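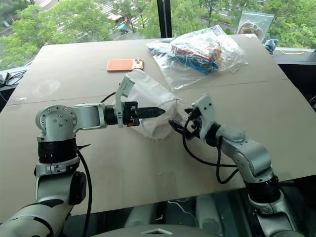

Bagging table by the front window, both arms on one bag.

Kaler packing floor – the two-arm station

lalit_m
Posting this for the other sites since people keep asking. We've had the two-arm setup at the Statville building since August. It does bags and nothing else. Before that, bagging was a full shift for two people, and on a heavy day we sent out 1257 orders. I still do boxes and labels by hand.

souadz
What happened to the two people?

lalit_m
One moved to returns, one went to receiving. Same pay. Receiving is harder on the back, and he's said so at every Monday meeting.

plain_nisha
I'm the one in returns. It's fine. I don't miss opening plastic bags all day, my thumbs used to split in winter. I do miss talking to someone. Returns is a desk in a corner.

old_forklift
Same pay for now. We went through this at Plestodlow. Nobody was let go the first year, then people left and the jobs weren't filled. Get it in writing.

lalit_m
We asked. The answer was "no plans to reduce." That's all we have.

old_forklift
That isn't writing.

silviu_a
Is it faster? Thin bags are a pain for us, even by hand.

lalit_m
No. A good packer did 156 an hour on small bags. The arms do 40. They just keep going through lunch. Thin plastic is the worst of it, and someone has to step over when a bag bunches up. That someone is usually me, and it isn't in my job description.

souadz
So you got a second job. I'd ask for a rate change before they ask you to run two tables.

plain_nisha
Disagree a little. Lalit got trained on it and the rest of us didn't. I'd take the extra work if it came with the training.

lalit_m
Fair. I've asked for you to be on the next round – the supervisor said he'd look at the schedule.

silviu_a
Let us know what he says. Our site gets a demo next month and I want to have the questions ready.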